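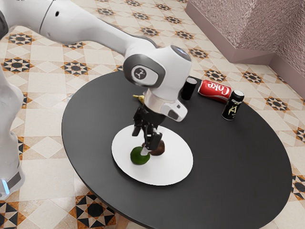 Do people eat less when the plate is smaller?
Final project report, Everyday Statistics

I picked this topic because of my aunt. She read somewhere that if you swap your dinner plates for smaller ones you'll eat less without noticing, and she gave away her whole set the same week. I wanted to know if she'd been had. So when we were told to choose a claim we could test with real people and a kitchen scale, I already had mine.

My project partner was Kerstin Solberg, and our supervisor was Mereana Tawhiri, who talked us out of our first three plans (one of them involved soup, and I see now why that was a bad idea). What's written here is my half of the report. Kerstin wrote up the statistics in more detail and hers is the one to read if you want the formulas.

What we did

We ran everything in the dining hall at Hovosik, the student residence where I live. Lunch there is self-serve, which was the main thing we needed. You take a plate, you walk along the counter, you help yourself, and you can go back as often as you like. The hall already owned two sizes of plate in the same plain white style, so we didn't have to buy anything. On some days we put out only the large ones and on other days only the small ones, and we switched back and forth over 8 lunches in February.

At the end of the counter we had a scale. People set their plate on it, Kerstin wrote down the weight, and off they went. When they were done they brought the plate back and I weighed whatever was left. If they went for seconds they had to pass the scale again. We subtracted the weight of the empty plate each time, which sounds obvious, but I forgot to do it for the whole first hour and had to go back and fix every line by hand.

We told people the study was about food waste. That was half true, because we did record the leftovers, and Mereana had approved the wording. Everyone could say no and just walk past us. We put up a sign at the end of the month explaining what we'd really been looking at, with my email on it in case anyone wanted their numbers taken out. One person wrote to me and it was to ask if we'd found her scarf.

In total we got 439 usable meals. I'd love to say that's 439 different people but of course it isn't! A lot of the same faces came through day after day. We gave each person a number on a card so we could match them up, and that worked fine as long as they remembered to bring the card. Plenty didn't.

The menu problem

This was the biggest headache of the whole project. We had no say in the menu. The kitchen cooks what it cooks, and a person takes a very different weight of lasagna than of salad. Our first large-plate day was the lasagna day, and if we'd stopped there we would have had a beautiful result that meant nothing at all.

What saved us was that the kitchen works on a two-week rotation. Kerstin noticed this from the paper menu taped up by the tray return - I'd walked past it since the fall and never read it. So we lined up the plate sizes so that each menu came up once with large plates and once with small ones. It made the schedule fussy, and we had to beg the kitchen not to swap any dishes around. They swapped one anyway (fish for chicken) and I've marked that pair in the data table.

What we found

On the first trip along the counter, people with small plates took less food. The difference was 70 grams on average, and it showed up on every menu except the fish and chicken one. I was ready to call my aunt right then.

But people with small plates also went back for seconds a lot more. Once you add the second trip in, most of the gap goes away. What remained was small enough that Kerstin wouldn't let me call it an effect, and after she'd walked me through it twice I agreed with her. It could easily be luck.

The leftovers were the part I hadn't expected to care about. People with large plates left more food behind. Added up over all the large-plate lunches, they threw out quite a bit more than the small-plate group did, and that difference held up when we tested it properly. We had 112 meals with nothing left at all, and well over half of those were on small plates.

So my answer is that in our dining hall, small plates didn't make people eat much less, but they did make people waste less.

What I'd change

I'd want more weeks. Four menus isn't many, and one of ours was spoiled.

I'd also hide the scale somehow. A few people told me they took less because they felt silly having their lunch weighed in front of a line of hungry strangers. That would affect both plate sizes, so maybe it evens out, but I can't prove it does.

And all of our people were students, mostly in a hurry, eating food they'd already paid for. I wouldn't expect my aunt at her own table to act the same way. She has to get up and cook more if she wants seconds.

Thanks

Thanks to Mereana for reading three drafts of this, to the kitchen staff at Hovosik for putting up with us during the lunch rush, and to everyone who remembered their card. The data table and the consent sheet are in the appendix. Kerstin has the original paper sheets if anybody wants to check my subtraction, and after that first hour I wouldn't blame them.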